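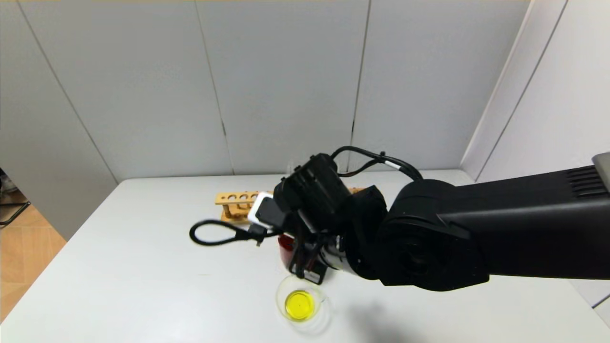

Issue 3

Setting Up a Kitchen-Table Color Mixing Station (Without Staining Everything You Own)
by Leonor Frade

I've been doing color experiments with my niece's after-school group since April, and the question I get most is about the setup. People want the recipes! But the recipes are easy. Getting the table right is what saves your afternoon, so let's start there.

You'll need a white or very pale tabletop (or a big sheet of white paper taped down), a wooden test tube rack, a few clear tubes, a shallow clear glass dish, food coloring, and water. I also keep a dropper in a mug of clean water, and a roll of paper towels on the chair next to me.

Put the rack down first, toward the back, lying lengthwise so you can see every hole from where you're standing. I used to put mine right at the front edge and I knocked it with my sleeve constantly. Back is better. The dish goes up front, with plenty of white around it, so you can lean over and see straight down into the color. Yellow is my favorite to begin with. It looks so bright against a white table, and it shows the tiniest bit of anything that falls in, so rinse and wipe the dish before you pour.

Keep chargers and cords well away from the liquids. Water and plugs don't mix, and a loop of cable is very good at catching a dish.

Before you fill anything, clear yourself a working area in front of the rack. I like mine bigger than seems sensible. 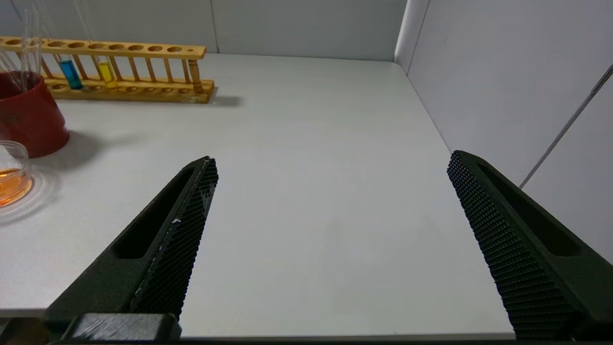 3 min read

The wooden racks with a board full of holes on top, another board at the bottom, and dowels in between are the ones I'd get. You can see the whole tube through the sides, and that's half the fun when you're comparing shades. My friend Octavio Huamán swears by plastic ones for the dishwasher, and fair enough, but I love the wood (just wipe it dry when you're done, and don't leave it soaking in the sink like I did with my first one).

Now the mixing. Fill your tubes halfway with water before they go in the rack, then add color with the dropper. Start with 2 drops of yellow in each. Leave the first tube alone, add one drop of red to the next, and keep adding one more drop as you go down the row. Swirl gently. You'll get a lovely run from lemon to deep orange.

Save a little plain red in its own dish, too. It's handy for topping up, and kids always want to see what it looked like before it went in.
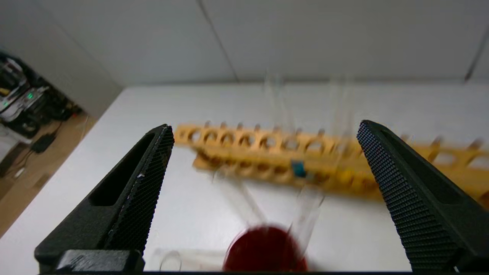
Empty tubes roll, so if you have to lay one down on the table, tuck a folded paper towel against it. I'd rather keep them upright whenever there's a free hole. When you lift one out, go straight up until the bottom clears the top board, and only then tilt it. Tilting early is how I chipped a rim last spring, and I was so annoyed with myself!

For cleanup, pour everything into one jar first (it always turns a sort of murky brown, and my group cheers every time), then rinse the tubes in warm water and stand them upside down on a towel overnight. Any spots on the tabletop come off mine with a damp cloth and a dab of baking soda, but try a corner of yours before you go scrubbing the middle.

Next time I'll do blues and greens, which need a lot less coloring than you'd expect.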